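Home | Notebook | Hardware | Protocols | Contact
Filed under: End effectors, handheld units

May 18, 2025
Entry by Jucélia Assunção

Purpose: to compare the Handar and Peeters finger sets on the handheld grippers before either is adopted for the Velambridge task list. The task is the removal of a cardboard box from a mesh file holder. Thirteen trials were completed with each set, using the same box and the same operator.

The Handar fingers gave the better hold on the upper edge of the box. The Peeters fingers are wider and touched the side of the holder in five trials; in two of these the holder moved and the trial was stopped. Grip force was left at the value set in April - no adjustment was made between sets. 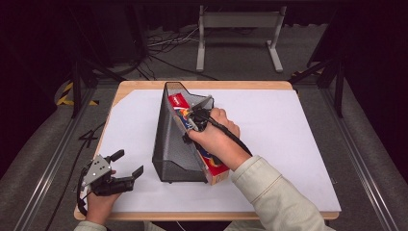 Cable routing requires attention. When the right wrist turns outward during the pull, the cable is drawn across the back of the hand and the operator tends to shorten the motion. A longer lead with a clip at the forearm is to be tried. The left unit did not present this difficulty, as it was used mainly to steady the holder.

The Wetatura controller logged both units without dropped samples until file 799, where the left channel stopped and had to be restarted. Cause not yet known. The connector was reseated and the remaining trials were recorded normally. Colleagues using this controller are asked to note any similar stop, with the file number.

Outstanding: repeat the Peeters series with the holder fixed to the table; measure jaw opening on both units before the next session; return the spare bracket plate to the parts drawer.

J.A.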